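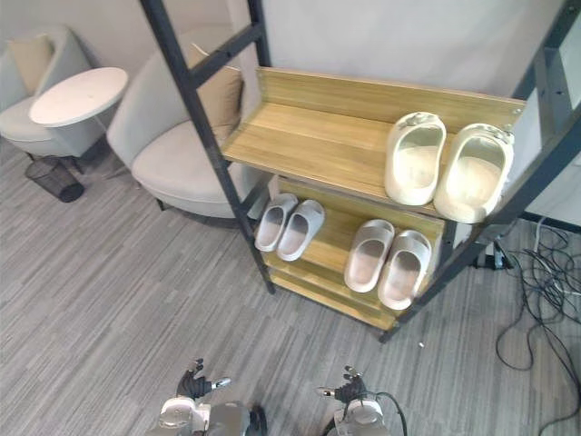 Acta de la junta de vecinos del edificio Pollon, febrero. Se abre la sesión a las 20 horas, en segunda convocatoria, como manda la tradición. Primer punto: zapatos en los rellanos. Se admite el mueble zapatero de baldas de madera clara y armazón negro, con sus zuecos color crema, siempre que quede de puertas adentro. Un propietario pide que conste su disgusto. Consta.

Segundo punto: la factura de Nellbridge por el ascensor, 1131 euros. El presupuesto era de 900. Se aprueba con suspiros.

Ruegos y preguntas: el felpudo del segundo. Se aplaza, por cuarta vez.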